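Geneck - planeamento de preensão e controlo para braços de mesa

Comecei a escrever o Geneck porque estava farto de afinar à mão a força de fecho de cada pinça, objeto a objeto, e de voltar ao princípio sempre que alguém mudava os dedos. Hoje é um pacote único: perceção, planeador de trajetórias e controlador, tudo no mesmo processo, com um ficheiro de configuração que se lê de uma ponta à outra sem café (bem, com um café).

A ideia é simples. A câmara de cabeça vê a mesa e propõe os candidatos, a câmara de punho confirma a pega de perto e só depois o planeador decide por onde sair. Se a imagem do punho não bater certo com a pega prevista, o controlador pára e pede nova proposta. Parece pouco, mas foi a parte que mais trabalho deu ao Iker Mateos, que reescreveu o módulo inteiro numa sexta-feira e nos deixou todos a olhar para o ecrã!

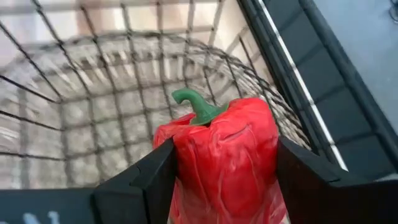

O ciclo de verificação do punho corre em 8 milissegundos no nosso computador de testes, já com a segmentação ligada. Para peças brilhantes e cheias de pregas recomendo o perfil "pele lustrosa", que ignora os reflexos ao calcular o contorno. Para largar dentro de cestos com rede há um parâmetro à parte, folga_borda, e peço-vos que mexam nele antes de mexerem em qualquer outra coisa.

Outra coisa de que gosto muito: os dois braços não precisam de ter a mesma ferramenta. Podem pôr uma pinça paralela de um lado e uma mão de vários dedos do outro, e o planeador trata cada uma com o seu modelo de contacto. A ordem de recolha também é convosco - por distância, por classe ou por uma lista vossa. Com fruta e legumes artificiais espalhados pelo tampo, eu costumo usar a distância e deixar os objetos tapados pela mão para a passagem seguinte.

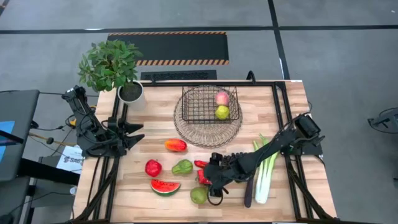 Última alteração desta página: junho

O que vem na licença: o planeador, os controladores, o visualizador e 72 modelos de objetos já preparados. A Brisa Bermúdez está a preparar mais, por isso digam-nos o que vos faz falta. O visualizador guarda cada tentativa com as imagens das câmaras e o plano correspondente, e dá para repetir tudo em simulação sem ligar os braços.

Requisitos: Linux, uma placa gráfica dedicada e uma câmara calibrada por braço, além da de cabeça. A calibração faz-se com o assistente Ambrose, incluído no pacote. Quem ainda tem controladores de 2013 precisa do adaptador Hindden (vendido à parte, e com stock curto, aviso já).

Preço: 110 euros por mês e por posto, com atualizações. Para licenças de ensino escrevam ao Valentin Filip, na Flilluser, e indiquem o modelo dos braços e das pinças logo na primeira mensagem.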